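Workshop notebook, Sat 29 March
Natural dye bench, Rernport. Weld and indigo, second go at the greens
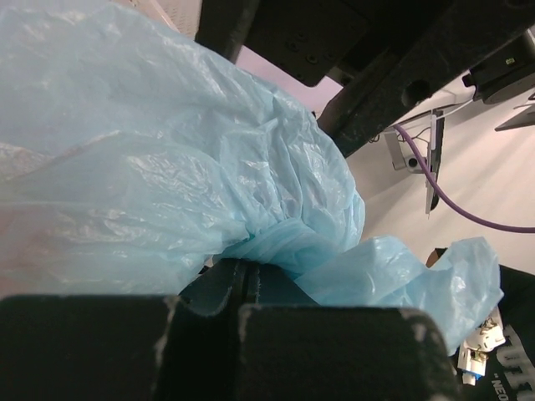 Came in early to get the weld on before the building warmed up. Zuweira had already weighed out the dried tops and left them soaking overnight in the big enamel pan, so all I had to do was light the ring and stand over it. Colour was coming off the stalks before I'd even got the lid back on, a really sharp, sour yellow, much cleaner than last time. I'm putting that down to the chalk. We added a pinch to the soak and it seems to have woken the whole thing up!

Wool for today is the Finell two-ply, in skeins, scoured last week and mordanted with alum. 207 g dry weight in the main lot. I kept one small skein back without mordant so we can see how badly it behaves (last time the unmordanted one came out the colour of weak tea and everybody liked it best, which is no help at all).

Weld bath held just under a simmer, 61 degrees when the wool went in, then let it creep up a little. I've been boiling weld too hard for years. Þröstur told me so back in the autumn and I argued, and he was right. Keep it low and the yellow stays lemony. Push it and you get mustard, and then any blue on top goes to pond.

While that was ticking over I checked the indigo vat. Smelt right, coppery skin on the top, and the liquor underneath a proper yellow-green when I pulled the ladle through. The pH strip looked a bit low so I gave it a teaspoon more lime, stirred very gently round the edge and left it to settle for an hour. NB the lime tub is nearly done. Zuweira says Bech have it in stock but only in the large sacks, and where would we put a large sack?

Lunch. Bread, the last of the smoked cheese, argued about whether woad counts as cheating.

Afternoon: dipping. Yellow skeins squeezed out, still damp, into the vat one at a time.

Skein A, one short dip. Out it came looking like nothing, same yellow, and then the green just walks across it from the top down. I have done this hundreds of times and I still call people over to look. Settled to a pale apple.

Skein B, two dips, ten minutes of air between. Leaf green, lovely, very even. This is the one I want for the Torance blanket borders.

Skein C, four dips. Deep bottle green, a touch streaky where the ties were too tight. My fault. Re-tie everything in loose figures of eight before next session and check them twice.

Skein D, unmordanted. Took hardly any of the weld, so it has gone a greyish sea colour with a bit of yellow hiding in the folds. Zuweira has already claimed it for mittens.

What I can't work out is why B came out so much more even than A. Same yarn, same bath, and I'd have bet on the single dip being the tidier one. Possibly the second dip just covers up whatever the first one missed. Or A went in slightly too dry on one side, it had been hanging nearest the door. Worth repeating with two skeins side by side, both properly wetted, and the timer on instead of me humming.

Þröstur dropped by near the end with his lichen jars. The oldest has been steeping since before Christmas and is now a purple so strong it stained the spoon. He wants a corner of the bench for it next month and I said yes straight away, provided the lids stay on. He also thinks the weld bath is good for another round, so I haven't thrown it out. Will put the handspun through it on its own and see what a tired bath does. Pale primrose, I hope, but I'd be glad of anything.

Light test: cut a length from each skein and wound them on card, half covered with foil, in the south window. Card is numbered 7 in the pencil series. Please don't move it to water the geranium, move the geranium.

To do
Order lime, small tubs if anyone will sell them
Re-tie handspun, loosely
Rinse A to D again on Monday, a drop of vinegar in the last water
Feed the vat and put the lid back on it
Ask Zuweira for her soak times, written down this time
Find the other thermometer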